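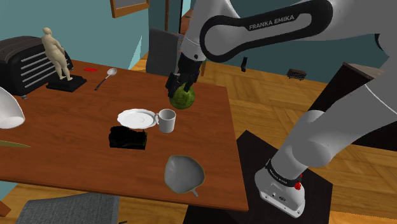
green thing on a brown table. anyway, allotment rant incoming

Rent letter came. 92 quid for a half plot, up from last year, and the water's still off til April

Prateo run the site now -- took it over from Grosier in February. Same broken gate, new logo

7 plots sat empty, 40 on the waiting list. How does taht work

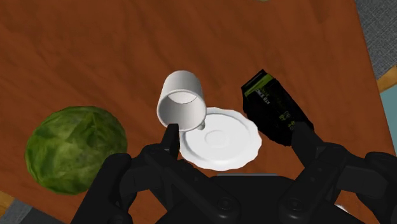
Buvov: we got the same letter, ring them before you pay, they knocked a bit off ours

Rang. On hold. Will report back if I ever get thruogh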